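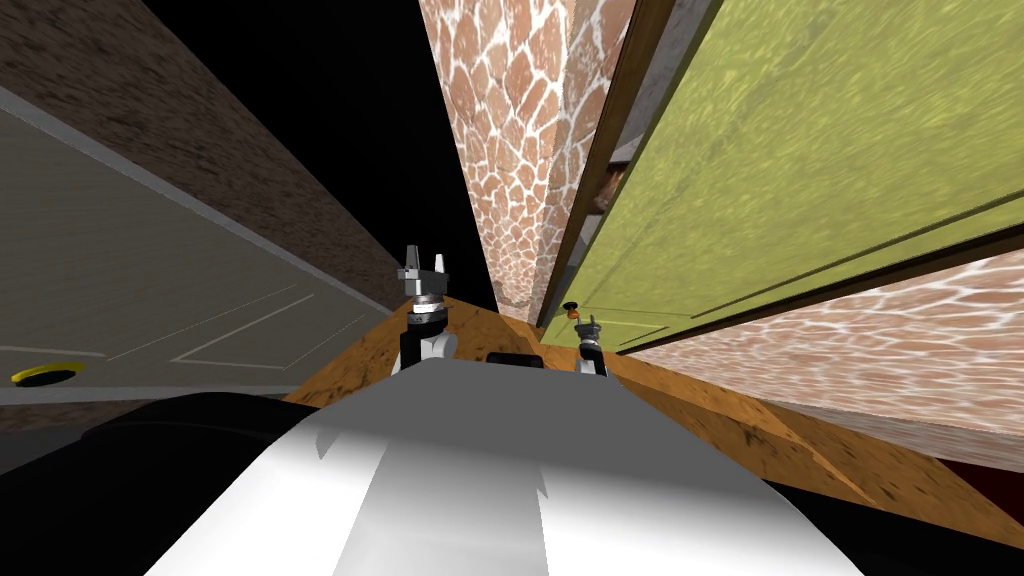
Unit 4: How a Singles Chart Is Put Together

Popular Music and the Record Business
Instructor: Tsegereda Nigatu
Section leader: Kedir Tamiru

Read this before the November section meeting. Bring the worksheet from Unit 3, as we will reuse the sales table.

What a chart measures

A singles chart ranks songs over a fixed period, usually one week. The period has a start and a cutoff. Anything that happens after the cutoff counts toward the next chart, even if the next chart is published many days later. Students often lose points on the worksheet by placing a release in the wrong tracking week, so write the cutoff at the top of your page first.

A chart is a comparison among songs in the same week. A song can lose listeners and still move up if the songs above it lose more. It can also gain listeners and move down. For this reason a position alone says little about how many people heard a song. When you write about a chart, give the position and the week, and give the underlying count if you have it.

The three usual inputs

Sales. A paid copy of the song, on disc or as a download. Sales were once most of the chart. They now tend to bunch up in the first week, when the most eager fans buy.

Streams. Plays on audio or video services. Many charts weigh a play on a paid account more heavily than a play on a free one. The weights change from time to time, so always check which rules applied in the year you are writing about.

Airplay. Radio plays, adjusted for the size of the audience. Airplay usually comes in late. A station may wait several weeks before adding a song and then keep it in rotation long after streaming has dropped off.

Working example

We will use two acts in class. Pledance is a four-piece dance group. Mersha is a solo singer with a slower, radio-friendly style. Both release a single in the same tracking week on the Brerno label.

Brerno's in-house chart works in points. One sale is worth 40 points. One stream is worth one point. Airplay is left out to keep the arithmetic short.

Pledance sells 1000 copies in week one, which gives 40,000 points before any streams are added. Mersha sells far fewer copies but has steady streams. Pledance enters higher. By week three Pledance's sales have nearly stopped and its streams have not made up the difference. Mersha, with almost the same stream count every week, is now the higher of the two. Mersha's song did not have to grow for this to happen.

Work out for yourself how many streams Mersha would need in week one to match Pledance's sales points. Then do it again with a sale worth only four points. The second answer should show you why labels care so much about the weights.
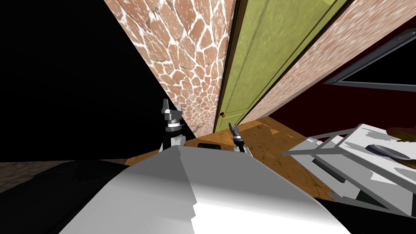
Debuts, climbs and long runs

A debut is a song's first week on the chart. A high debut usually points to an established fan base, heavy promotion before release, or both. A climb is a rise over several weeks from a lower entry. Climbs were common when radio was the main way to hear a new song, and they still happen when a song spreads by word of mouth or through use in short videos.

A long run at the top needs two things. The song has to keep its audience, and no competing song can pass it in any single week. Release dates matter here. Labels sometimes hold a single back for a week or two to stay clear of a bigger one. In older charts you will also see runs broken by a holiday song and then resumed.

Remixes complicate the count. If a remix with a guest singer is treated as the same song, its streams are added to the original's. If it is treated as a new song, the two compete. Chart rules generally look at how much of the melody and lyric is shared, but read the actual rule before you make a claim. 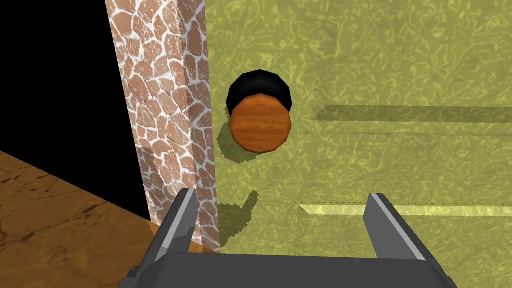
Does a number one song always earn more than the song at number two?

It depends on where the points came from. A song at number two with strong paid sales can bring in more money than a number one built mostly on free streams. The chart ranks activity and leaves income out.

Reading old charts

Posix, the student band we studied in Unit 2, appeared on a regional chart compiled from phone calls to record shops. Clerks gave a rough ranking from memory. A regional hit on a chart like that might mean more than 3000 copies, or far fewer, and there is no way to check. Treat such charts as evidence of what shops believed was selling.

Before comparing two songs from different decades, answer these in writing:
What counted as a unit in each period?
Was airplay included?
Could an album track chart without being released as a single?

The last one catches people out. On some charts, a song had to be sold on its own to qualify, and well-known album tracks never appeared at all.

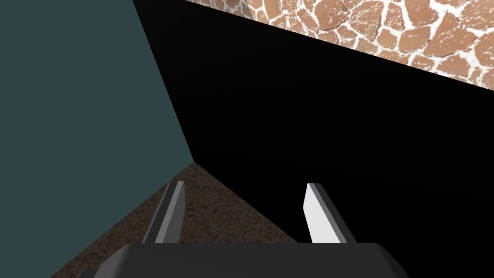
Khrystyna Boiko: I think the section on weights undersells radio. In my paper the airplay numbers kept a song in the top ten for weeks after the streams fell, and if you leave airplay out of the Brerno example, Mersha looks weaker than a singer like that would be. Could we run it a second time with airplay in?

We will do that in section. Airplay will be worth one point per 1000 listeners, and Dilani Patwary will post the table beforehand.

Assignment

Pick one song that spent at least four weeks on a national chart. Plot its position week by week. Mark the release date, any remix, and any video. Write two pages on which input you think was carrying the song at each stage, and say where you are guessing.

Hand in the plot and the pages together. Zinash Zeleke has the printed chart books at the reserve desk, and they do not leave the room.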